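列表归档 > teleop-demo > 按主题浏览
上一封 下一封 按作者 按日期 回复 登录

主题：Re: 叉子任务到底该怎么示教

Honeylyn Cruzado 写道：

> 大家好，我是 Suton 组新来的，刚接手仿真里的桌面任务，遥操作一共练了一个下午。
>
> 有两个问题想请教。第一，捡叉子那个任务我老是录不好，手腕相机的画面里叉子明明在两指中间，一合就歪，要么夹到齿，要么把它推走。是我手柄灵敏度没调对，还是大家都这样？
>
> 第二，Samonte 的文档里写每个任务录 70 条就够训第一版，但 Winivari 上那份老数据集有 2,847 条，差得也太多了。我该听谁的？
>
> 另外，录坏的那些要不要删？我现在全留着，文件夹已经乱得不想看了。
>
> 谢谢各位！
> Honeylyn

Honeylyn 你好，欢迎欢迎！

你这封信我看得直乐，不是笑你，是我八月份刚上手的时候问过几乎一模一样的问题（当时还是私下问的，没敢发列表，你比我勇敢）。我想到哪写到哪，可能有点长，泡杯茶慢慢看吧。

先说灵敏度。默认值对大范围移动挺舒服，到了桌面附近就太冲了。我的习惯是绑两档，左手拇指切换，远的时候用快档，指尖快到桌面了切慢档。Bomico 的配置文件里有个 scale_near，我设的 0.4，你可以从这个值开始往上试。别一开始就设得特别小，那样录出来的轨迹末段拖得很长，模型学完也跟着磨蹭，在叉子上面晃半天不下手，看得人着急。

但我猜你的主要问题不在灵敏度，在手腕的朝向。叉子这东西又扁又长，夹爪两指的开合方向要跟叉柄垂直，差个十几度，一合就会把它拧过去。你在手腕视角里看着叉子在中间，其实只说明左右位置差不多了，角度对不对要单独看一眼。我自己的办法是先停在高处转手腕，转到叉柄在画面里顺着两指中间那条道走，再往下降。下降的时候就只管下降，手腕别再动了。
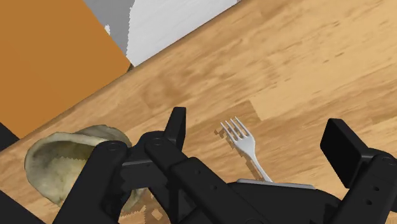
还有高度。手腕视角最坑人的就是看不出离桌面还有多远，我头两周基本靠猜。后来养成了看影子的习惯：仿真里影子虽然粗糙，一格一格的，但指尖和它自己的影子越靠越近，这个是能看出来的。你要是开着第三人称的窗口，也可以瞄一眼，不过别养成依赖。这里要啰嗦一句，我们训的策略只吃手腕相机，你示教的时候如果全靠另一个窗口的信息做决定，那模型看到的画面里根本没有你做决定的依据，它学什么呢？我有一整批数据就是这么废掉的，51 条，录的时候顺得不得了，训出来一塌糊涂。后来我把第三人称窗口缩到屏幕角上，只在开录之前用来检查摆放。

夹哪里的问题：夹柄，别夹齿。齿那一头碰撞体做得比较糙，夹上去经常会弹。至于夹柄的哪一段，我一般选靠齿这边三分之一的地方，提起来比较稳。可是你别每条都夹在同一个点！稍微前后挪一挪，起始位置也换一换，从左边来几条、从右边来几条。我知道录到后面手会自动走老路，所以我每录 16 条就站起来走一圈，回来以后故意换个起始姿势接着录。听起来很傻，管用的。

桌上要是还有别的东西，下手前多想一步指头张开以后占多大地方。只盯着叉子看，很容易忘了夹爪的连杆和外壳也是有体积的，扫到旁边的食物你可能都没注意，回放才发现它挪窝了。这种条目我会打上 touched 的标签单独放着，最后看情况用不用。

然后是数量。Samonte 说 70 条，Winivari 老数据集有 2,847 条，这两个数其实没法放一起比。老数据集我翻过，里面混了一大堆任务，光是“推一下杯子”就有好多个版本，操作员也换了好几拨，风格差得离谱，有人直上直下，有人喜欢绕一大圈。单拿一个叉子任务出来，我的建议是就按 70 条来，先录完、先训一版，看它错在哪，再照着错的地方补。比如它老在叉子横着摆的时候失手，那就专门补横着摆的。一口气录几百条再去训，万一手法有毛病，毛病也一起录了几百遍，我真的不想再经历一次。

录坏的要不要删，这个列表里以前吵过，Eckhard Stöcker 是坚定的“一条都别删”派，我跟他意见不太一样，说说我的做法，他看到了肯定会来反驳（Eckhard 你好啊）。我分三种：

手滑按错键、录了一半停掉的，直接删，没什么好留恋的。
第一次没夹住，但退回来重新对准又夹起来了的，一定留着！这种最值钱，模型能从里面学到怎么补救。
彻底失败、叉子飞出桌面的，挪到 fail 目录里，不进训练，留着以后做成功判定的时候用。

文件夹乱的话，我有个小脚本，按标签自动分目录，顺便把每条的时长打出来。时长特别有用，一排序，最长的那几条八成是你在桌面附近犹豫来犹豫去的，回放一看就脸红。脚本写得很丑，路径都是写死的，你要的话回我一声，我把里面骂人的注释清一清再发。

哦对了，还有一件事差点忘了：开录之后别急着动，停半秒；夹起来以后也停半秒再按结束。我早期的数据结尾都是夹爪刚合上就断了，结果策略合上手指以后完全不知道该干嘛，有时候又给松开了，气得我中午饭都没吃好。现在我提到一定高度，停住，心里默念一声“好”，再按键。

手柄的事，你用的是哪一种？如果是 Suton 那边发的旧款，右摇杆可能有漂移，静止的时候手腕会自己慢慢转，这个跟你说的“一合就歪”倒是也对得上。你先把手松开，看末端姿态那几个数字动不动，动的话在配置里把死区调大一点。先查这个吧，查完再折腾别的，省得冤枉了自己。

还有谁录过勺子的？我下个月可能要做，听说勺头那个弧面比叉子还难伺候，有经验的麻烦说两句。

阿岚

--
teleop-demo 邮件列表
退订请发空邮件，主题写 unsubscribe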